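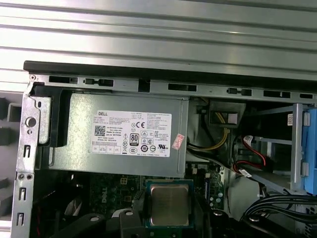
Posted by Tornow in Bench Notes, Thursday, 4:40 pm

Back on the bat tests today, and I got a lot further than I figured I would! Picked up where we left off in June with the Farkham maple, the 2 that came back from the high school showcase with the sting complaints. Same rig, same clamp at the handle, balls from the Phetsri box (the newer ones, the old ones are too beat up to trust).

Ran 37 hits on the first bat before I noticed the clamp had crept toward the knob, so toss anything after hit 30 or so. Grr. Re-taped the handle, tightened up and started over.

Second bat is the livelier one for sure. The buzz shows up when the ball lands a couple of inches in from the sweet spot, and it's way stronger with the label facing the wrong way. I want to try the thicker Pestell grip before we blame the wood, though.

The logger is set to 800 samples a second, too slow for the sharp part of the hit, I think. Bump it up next time and redo the inside hits first.

Still to do: weigh both bats again, order grip tape, find out who has the good calipers (please put them back in the drawer!!).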